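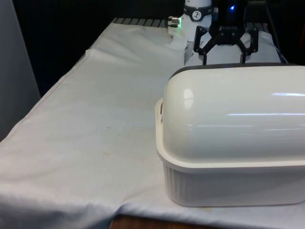

Can a beginner build the Clurnar crystal radio kit without soldering?
Every joint in the kit is a screw terminal or a spring clip, and a screwdriver and a piece of sandpaper are enough to finish it.

The Clurnar is a working copy of the sort of receiver people put together at home in the early days of broadcasting. It has no battery and no amplifier. The antenna supplies all the power, the coil and capacitor select the station, and a mineral detector turns the radio signal into something headphones can use. I bought mine from Kustier for $67, headphones not included.

The coil takes the most time. You wind enameled wire on a cardboard tube, with a tap every few turns, and the manual gives the tap positions in a table and again in a drawing. The two disagree on the last tap. The table is right. Keep the wire under tension the whole way, and tape it down before you stop for any reason. I did not do this on the first attempt and had to wind it again from the start.

Scraping the enamel off at the taps is dull work. The paper supplied is too fine, and a coarser sheet cut the time in half. Check each tap with a meter before mounting the coil on the base, as the underside is hard to reach later.

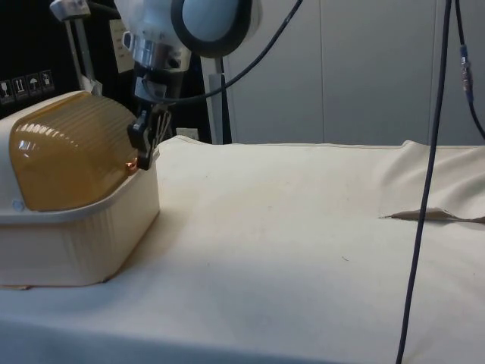

M. Strazds

The detector is the best part of the kit. It is a piece of galena in a small brass cup, with a fine wire on a pivot arm. You move the wire over the crystal until you find a sensitive spot. The arm holds its position well, though a door closing in the next room can still knock it off. A germanium diode is packed as a backup, with its own pair of clips. The diode is steadier and slightly louder on my antenna. I used it to get the tuning right, then switched to the galena.

Antenna length matters more than anything on the base board. The kit comes with 26 feet of wire, and that gave me one local station, faintly. With 40 feet strung from an upstairs window to a fence post, and a proper ground connection, I could hear five stations after dark. Selectivity is poor -- the two strongest overlap at the upper end of the dial -- but a simple circuit of this type will always have that problem.

Use high-impedance headphones. Ordinary music headphones will not work without a matching transformer. I tried the Jirnetti pair sold as an add-on, and they are sensitive enough, but the headband is stiff and the cord is short.

The manual includes eight pages of history. They cover spark transmitters and early detectors competently, and the circuit diagrams are redrawn with modern symbols beside the old ones.

Good: detector arm, clear terminals, spare diode.
Bad: error in the tap drawing, short antenna wire, sandpaper.

Reviewed 14 Oct 2021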